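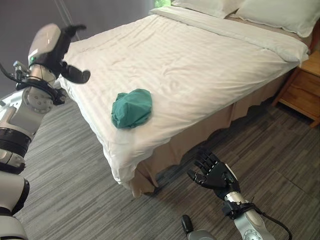 Teal cloth on the bed, bedroom set, Mornommont.

Nondwood Laundry Notes, readme
868 clips, 264 of them bed tidying, rest is baskets and folding. Sorted by room, then item. Labels in plain words (cloth, duvet, basket). Spelling not checked yet, sorry.

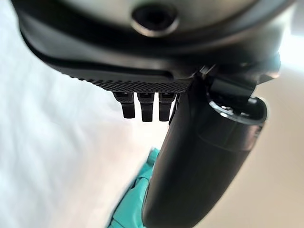

Amoah wrote in that "crumpled" and "bunched" get mixed up and should be one label, at least for small cloths. Fair. Merging in the October update.
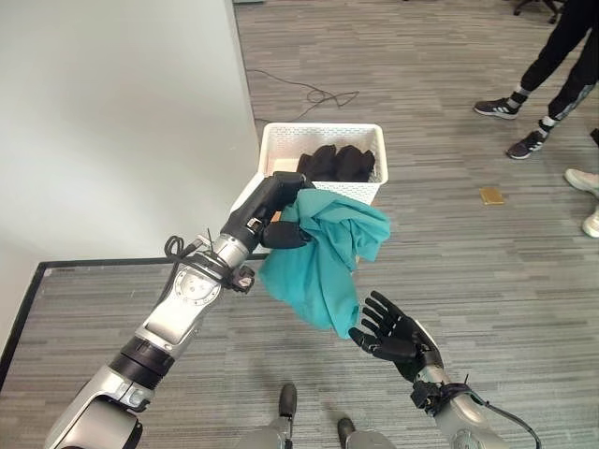
Basket labels need the most work. Dark stuff in a pile is hard to name, so the black items in the white basket are just "fabric, black" untill someone can tell socks from cloths. Teal is easy, leave it as is.

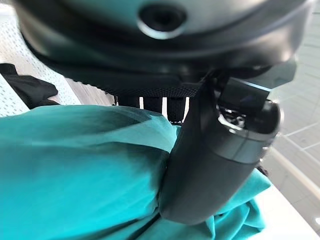

Same rule for towels and pillowcases. If unsure go general. Fixes to the Clerov folder, one file per room pls.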